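[Dristden Menders] Re: patching with odd scraps, and how to make it last 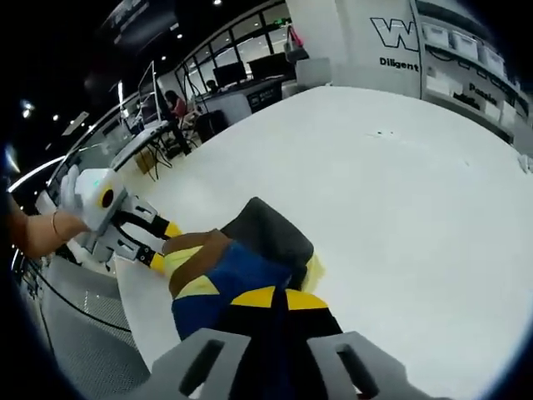 From: Rowbotham Remnants
To: Dristden Menders list
Date: 30 May 2019
Subject: Re: patching with odd scraps, and how to make it last

Hello all,

Lots to say on this one, so put the kettle on! I'll answer the bits I know something about and leave the zip question for somebody braver.

> I've got a carrier bag full of bright offcuts and a very tired
> shoulder bag that I'd like to rescue. The offcuts are all
> different weights, some stretchy, some stiff as a board. Can I
> just sew them all together and hope? Last time I did a cushion
> cover this way it puckered horribly along every join and I
> gave up and stuck it in the cupboard. Also, do I really need
> to wash everything first? And what thread? The woman on the
> market told me cotton and my sister says never cotton.

First of all, get that cushion cover back out of the cupboard. Puckering is nearly always the tension or the stitch length and hardly ever you. When I went from lining fabric to canvas on my old machine I used to leave the dial exactly where it was and then sulk about it. Now I keep a strip of each scrap by me and sew a line across two of them before I go anywhere near the real thing. If it bunches, lengthen the stitch a bit and loosen the top thread, and try again. It's a dull ten minutes but I've saved a lot of unpicking.

Mixing weights is fine, within reason. What I do is back the thin ones with something (old sheet, curtain lining, whatever's in the drawer) until they feel more or less like the thick ones between finger and thumb. The stretchy ones I iron onto a light interfacing, and if they still wriggle after that they go in the duster pile. I've been caught out by a lovely bit of swimsuit material twice now and I'm not going back for a third.

Colour is your business, but I'm all for loud. Royal blue next to yellow cheers me up no end, and a bit of brown or black in between stops it looking like a bouncy castle. My daughter disagrees and says everything I make looks like a deckchair. She still asked for one.

Washing: yes, I'm afraid so, if the thing itself is ever going in the wash. I had a red scrap from the Zestside sale bin that looked as innocent as anything and it turned a whole load of tea towels pink. I now do the scraps in an old pillowcase with the end knotted, otherwise you spend the evening picking threads out of the filter. Wool bits I leave alone and just steam.

Thread! I use polyester for anything that takes weight, so a shoulder bag certainly, and cotton for quilts and things that only get looked at. So your sister and the market lady can both be right and you needn't tell either of them. I buy the big Brisico cones, 3000 metres, in a middling grey that seems to disappear into nearly everything. I've had mine since October and I'm about 400 metres from the end by my reckoning, going on how much cardboard is showing.

For the strap ends, sew a square with a cross through it and then go round the square again. Don't trust one line of stitching there, however neat. I did once, with 12 tins of tomatoes in the bag, halfway up Mill Hill. One of them is probably still rolling.

And change your needle before you start! I put it off for months at a time and then wonder at the clunking noise. A size 90 does me for most scraps and a jeans needle for anything with more than 4 layers.

If you want more bits, there's a box by the door at the Dristden hall on mending mornings, and you're welcome to rummage. Corduroy goes quickly, there's always far too much beige. I'd be glad to get rid of some of the beige.

Has anybody got a good way of turning a narrow strap the right way out? I've been using a knitting needle and bad language and there has to be something better.

Happy stitching,
Rowbotham Remnants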